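Getting Stuck Lids, Labels and Smells Out of Your Glass Jars

I keep a lot of jars. My husband says too many, but he's also the one who goes looking for "one of those good jars" every time he has leftover screws or half an onion, so I don't take it too seriously.

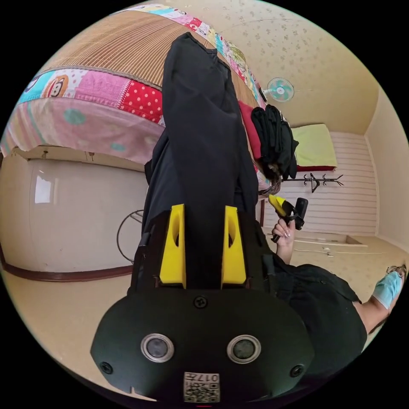 Most of mine start life as pickle, jam or pasta sauce jars, and by the time they get to my pantry shelf they've been through the same little routine. I've changed it a few times over the years and this is where I've landed.

Opening the stubborn ones

If a new jar won't budge, run the lid under hot tap water and count to 40, then dry it really well and try again with a rubber glove on. The drying matters! I used to skip it and just slide around. If that doesn't work, slip the tip of a butter knife or a teaspoon under the rim of the lid and pry very gently until you hear the pop. Don't bang the jar on the counter. My neighbor Maricica did that with a jar of beets and her grout is still pink.

Labels

Fill the jar with hot water first (from the inside, lid on) and let it stand ten minutes or so. A lot of paper labels will peel off in one piece after that, and you won't need to soak anything. For the ones that leave a gummy mess, mix equal parts baking soda and cooking oil into a paste, smear it on, and go do something else for half an hour. Then rub it with an old dishcloth and wash with plenty of dish soap. Any oil will do. I use whatever is closest to the end of the bottle.

Those shiny plastic labels are another story. A hair dryer on warm softens the glue and you can lift a corner with your fingernail. Go slowly or it tears and you're back to the paste.

Smells

Glass itself hardly holds a smell, it's nearly always the lid. Pickle lids are the worst, and I've had garlic ones I just gave up on. What works for me:

Wash the lid in hot soapy water and get into the groove with an old toothbrush.
Spread a thick paste of baking soda and water on the inside and leave it overnight.
Rinse, then set it on a sunny windowsill for a day or two, inside facing up.

If it still smells after that, keep it for buttons or nails and buy a replacement lid for anything you're going to eat. I paid 80 cents apiece for my last batch, and they fit nearly all the jam jars I own.

Drying and storing

Let jars dry completely with the lids OFF. I lost a whole jar of dried mint to one drop of water hiding in the bottom, and that was mint from my own pots, so I was pretty sore over it. Upside down on a rack is fine for the first hour, then turn them over so the damp air can get out.

I store the empties with the lids in a separate shoebox, sorted by size. It takes less room than you'd think, because the smaller jars can sit inside the wide-mouth ones.

One more thing, on reusing them. I'm happy to put rice, beans, tea, sugar and so on in old sauce jars, but for real canning I buy proper canning jars and new flat lids. The old ones aren't made for a second round of that.

Catinca Matei wrote to me back in May asking how to get candle wax out of a jar. Put it in the freezer for a couple of hours and the wax shrinks, so you can usually pop it out with a butter knife. Let the glass come back to room temperature before you wash it in hot water, and wipe any leftover wax out with a paper towel so it doesn't go down your drain.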